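Speaker notes - Off the Bench: clearing a kitchen counter and keeping it clear
Home organisers' evening, Nov 4, 2020

Start with the kettle question. Hands up if you moved something this morning to get to your kettle. Give them a second, because people look at each other and laugh, and then more hands go up. Mine was up too until August!

Say thanks to Wolfram Albers for the projector and the biscuits. Mention that questions can come at any time, I really don't mind being stopped.

Slide 1. My own kitchen in the Rumis Street flat. The counter was 2 metres long and I could use a dinner plate's worth of it. Tell the story of the toast on top of the microwave (keep it short, I always go on too long with this one).

Slide 2. The cupboard of mugs. I LOVE this part. Everybody has a mug cupboard, and everybody's mug cupboard has a back row that never comes out. Mine had one from the Trajkovski bakery with a chip right where your lip goes, and I'd kept it through three moves. Ask what's in their back row. Let this run, it's the best bit of the night and the answers are always wonderful.

Then go to the mug tree. I was a bit of a snob about mug trees, they were what my nan had next to the bread bin. But think about what one does - it takes the mugs you reach for every single day and puts them up in the air, on a footprint no bigger than a saucer. The shelf they came off is free for the cereal bowls.
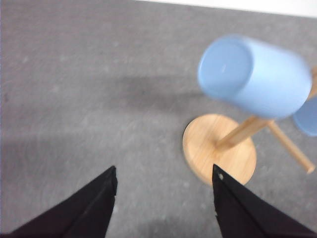 So where does it go? Near the kettle, but not under the steam, and far enough back that a sleeve won't catch it. I like to put the tree down bare first and live with it for a day before a single mug goes on. You find out quickly if your elbow hits it when you reach for the tea. Wood over wire for me, every time, it's a lovely thing to look at even with nothing hanging on it.

Mention weight: hang the mugs in opposite pairs, heavy ones low. Noelia Benítez loaded hers all on one side and lost her favourite Gavora cup to the floor tiles. She said I could tell you that!

Slide 3. The one-shelf exercise. Hand out the sheets here, don't do it earlier or they'll read ahead. Everyone picks one shelf at home, takes everything off, wipes it, and puts back what they've used in the past fortnight. The rest goes in a box in the hall. Allow 9 minutes for them to fill in the sheet and chat to a neighbour.

If there's time: tea towels, and the drawer with the batteries in it. Skip both if we're past the break.

Finish with the donation box by the door. Clean mugs welcome, chips and all if someone wants them for succulents. Cups to the kitchen hatch, please, and chairs stacked by the window.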